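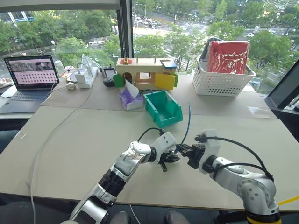 The window table at Skistley, with the little house out.

By August I was up to 400 good ones and I'd started dreaming in grippers. You sit down, you take the handles, you move the two arms through the job nice and smooth, you hit save. Then you put everything back a little bit wrong on purpose and go again! Besik (that's the model, don't ask me who picked the name) learns from whatever you feed it, sighs and all.

I talked to the toy house a lot. Green door, yellow door, good morning, Monday, here we are again. I'd told my mother I had a job in robotics and she pictured a lab coat, and really I was spending 20 minutes at a stretch teaching two arms to be polite around a box of tissues.

Then one night they let Besik try by itself. It reached out, and just before the fingers closed it stopped. Tiny pause, tiny wiggle to the left. I knew that wiggle. I do it with my car keys, I do it with the elevator button, my sister's been making fun of it since I was 13.

"Huh," said the night lead. "Where'd it get that?"

"No idea," I said, and reached for my coffee, and stopped, and went a little to the left.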